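Lenthorpe Publishes First Results on Household and Shop-Floor Chores

Friday, November 2, 2018
By Refilwe Kruger, Lenthorpe press office

Lenthorpe, the automation research company, today published the first results from Skarora, its program to find out which everyday chores a machine can be trusted with and which it can't. The short version is that machines can do a few of them, slowly, in rooms that have been set up for the job. Most are still out of reach.

The report covers 18 chores, split between the home and the shop floor. On the home side they include folding towels, loading a dishwasher, clearing a table and putting groceries away. On the shop-floor side they include restocking a shelf, sorting returned goods and packing small orders. Each chore was tried on a two-armed machine that had learned from recordings of people doing the same work with hand-held grippers. The program collected 2367 of these recordings and used them to prepare 1063 scored attempts by the machine.

A chore was rated "ready" only if the machine could finish it start to finish, without help, in a room it had not worked in before. Only 2 of the 18 met that mark: restocking a shelf with boxed goods and moving folded towels from a basket to a cupboard. Folding the towels in the first place did not. Neither did loading a dishwasher, where the machine handled plates well enough but had trouble with cutlery and with anything stacked inside something else.

"People ask us when they can buy one that does the laundry, and I tell them not to hold off on buying a dryer," said Thabiso Mtshali, who leads the Skarora program. "Picking up one shirt is fine. Picking one shirt out of a pile of wet ones is a different problem, and we don't have it solved."

Recording is done by hand. An operator holds a gripper in each hand and carries out the chore with those jaws instead of fingers. Square printed markers on the grippers allow their position to be followed as they move. Operators practice before their recordings are kept, and Lenthorpe says the practice matters more than it had planned for. Movements that feel natural with fingers, such as pinching the corner of a cloth, have to be learned again with two flat jaws.
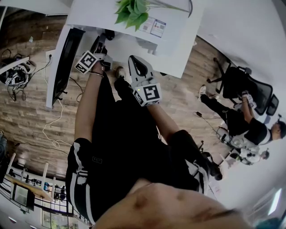 A seated operator holds a white gripper in each hand, both carrying square black-and-white markers. Another person, at right, also holds a gripper.

The gap between the home and the shop floor was smaller than Lenthorpe expected. Shops have better lighting and more regular shelves, but the goods change from week to week. A machine that had learned to stock one size of carton often failed when the supplier changed the packaging. In homes the objects stayed mostly the same and the rooms caused the trouble – chairs left out, cupboard doors that open the other way, rugs.

Speed remains a weak point. Even on the two chores rated ready, the machine was slower than a person doing the same work. The report does not claim any saving in time or labor, and Lenthorpe is not offering a product on the basis of these results.

Shop-floor trials were carried out at the Prondcombe store of Van der Merwe, a family-owned housewares retailer. Staff there chose the chores to be tested and scored the results alongside Lenthorpe engineers. Van der Merwe has agreed to continue the trials through the winter, with the machine working in the stockroom before opening hours. It will not be used while customers are in the store.

The next round of recordings begins in January. It will drop four chores that the team considers too far off to be worth more time for now, among them making a bed and ironing, and will put the effort into mixed shelves, cutlery and soft items. "We would sooner have five that work in anybody's kitchen than a long list that works in ours," Mtshali said.

The full report, including the scores for chores that failed, is available on request from the Lenthorpe press office. Interviews with members of the program can be arranged through Refilwe Kruger.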